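Stock fingers against the Prunen pads

May 25, 2019

I spent the afternoon comparing two sets of fingertips on the same gripper. One is the stock metal pair from Naltano, the other has the black Prunen pads. Same controller and same speed for both, 58 tries each.

The stock pair did fine until the cube went in a little crooked. Then it turned in the grip and landed on a corner. With the pads it mostly stayed put – I had over nine clean placements in a row before the first bad one. I also dropped the closing force, and that cost me nothing.

The markers help a lot. With one on nearly every face I don't have to care much which way a part is turned.

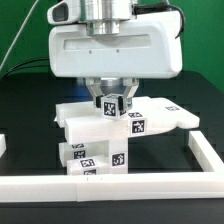 What's left to do

The Madigan controller still pauses before it opens. I'll look at that in September.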